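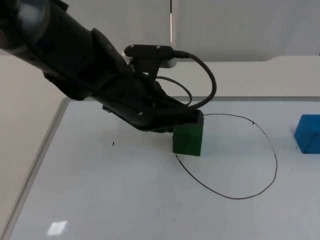 Savent Releases Kesus 8, With a New Planner for Tabletop Robot Arms

3 min read

CLORKMONT, February – Savent today released Kesus 8, a new version of its control and planning software for single-arm robot cells. The release replaces the motion planner used in earlier versions, adds a way to mark work zones by hand, and changes how the software records failed attempts.

Kesus runs on a standard workstation next to the robot. It takes in images from one or more cameras, estimates where objects are on the work surface, plans a path for the arm, and sends joint commands to the controller. Customers use it mainly for sorting, kitting and bench testing of parts.

The largest change for most users is the zone tool. In Kesus 7, an operator who wanted the arm to place parts in a certain area had to enter the corners of that area in the setup screen. Kesus 8 can read a closed line drawn on the table with an ordinary black marker. The line does not have to be even. The software fills short gaps and treats the result as a boundary, which the operator confirms on screen before the job starts.

Savent tests the tool with colored blocks on a white table. A green cube resting on the line of a hand-drawn oval, with the gripper down on top of it, is a typical test position. Kesus 8 reports an object in that position as "on boundary," a state that did not exist in earlier versions. The job file sets what happens next: the arm can move the object farther in, move it out, or leave it and ask the operator. A block well clear of the line is reported as outside.

The new planner was developed at Savent's lab in Clorkmont and tested with Mohmand, a contract assembly company that runs Kesus on its kitting benches. The test covered 2,000 pick-and-place attempts with the old planner and 2,000 with the new one, using the same parts and the same arm. With the old planner, 1,211 attempts finished without a replan. Savent will publish the full results for both planners, including the failed attempts, with the release notes.

Cable handling has also changed. Users can now describe loose cable loops at the wrist as a soft volume that moves with the arm. The planner keeps that volume away from fixtures and limits wrist rotation when a cable would be pulled tight. Earlier versions treated the cables as part of the gripper, and this often led to longer paths than needed.

Failed attempts are now saved with the camera images, the planned path and the joint readings in one file. The file can be replayed in the Kesus viewer without a robot attached. Light reflections on glossy tabletops remain a known source of false detections, and the viewer includes a mask tool for covering those areas.

Kesus 8 is available now to customers with a current support contract. Job files from Kesus 7 open without changes. Files from Kesus 6 and earlier must be converted with the tool included in the installer. Zone reading requires a color camera with a fixed view of the work surface.

About Savent

Savent makes control, perception and planning software for small robot cells. The company is based in Clorkmont.

Filed under: Product News, Robotics Software, Motion Planning

We use cookies to remember your settings and measure traffic to this site. Accept all | Manage preferences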